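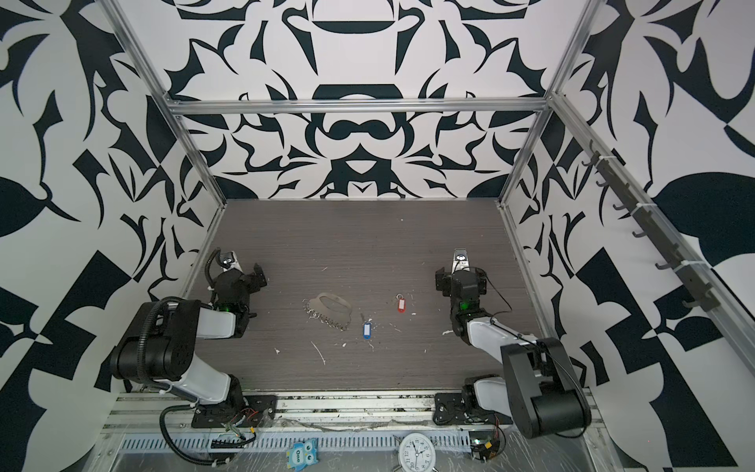
Irina Tănase @irinatanase · Sunday

Okay friends, a long one about the two-arm keychain cell at Plorcombe and the fault that ate most of my August. Get a coffee, I do go on. 1/

The job sounds so gentle: two arms, key rings, plastic tags, pass things from one side to the other. And for 471 runs it was gentle! Then on the next one the left arm started its pull while the right arm hadn't been told to let go. 2/

Neither arm gave way for a moment, then the right one went limp and its forearm came down on the table. My hand was outside the cell, thank goodness, but I'd been about to reach in and straighten a tag. 3/

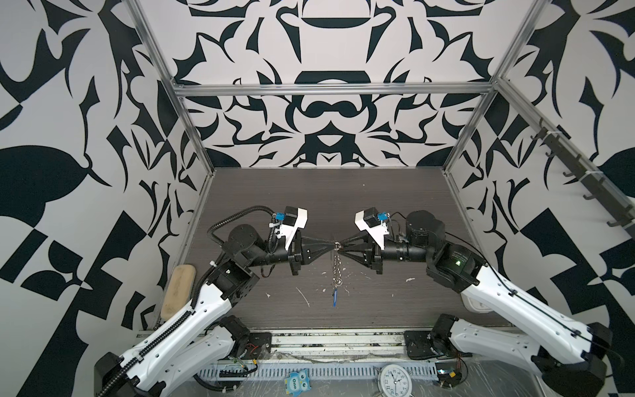 What scared me afterward was how healthy everything looked. On our arms the status light only means the motor has power, and I'd been reading it as "all is well" for months. With a ring pinched between two grippers that close together, the little green glow on the right arm's motor tells you nothing about whether the two sides agree on who's holding it. 4/

Shayne Treloar went through the logs with me (bless him, he stayed until 9 pm). Commands should reach both arms within 16 milliseconds. The right side was getting them up to 800 late – long enough for a whole tug. 5/
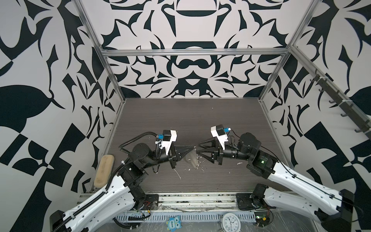 Fingertips almost touching, plastic scraps on the table.

The cause was a worn connector, plus my own retry setting, which quietly re-sent old commands when it should have stopped everything. I wrote that setting. I remember being rather pleased with it. 6/

So now: if either arm falls behind, both hold still and a buzzer goes. Motor power comes off before any hand goes in, even for one silly tag. Eleri Voyle taped that rule to my monitor and I've left it there. 7/ 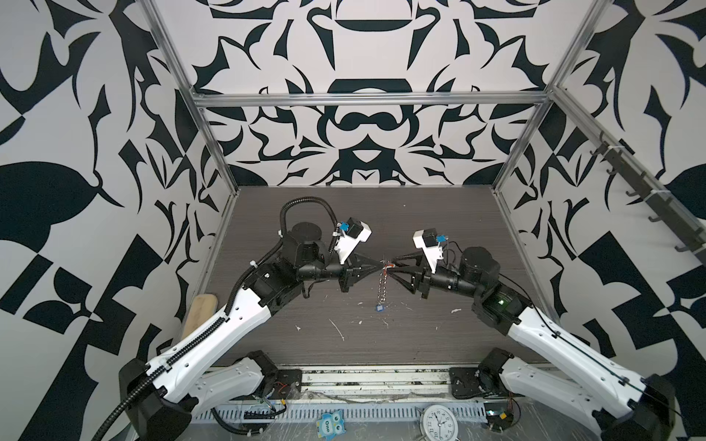 Keychain hanging between the grippers, blue charm at the bottom.

If you run paired arms, please pull the cable on one of them on purpose, from well back, and watch what the other does. I'd love to hear what you find – replies are open, and I'll be around this evening. 8/8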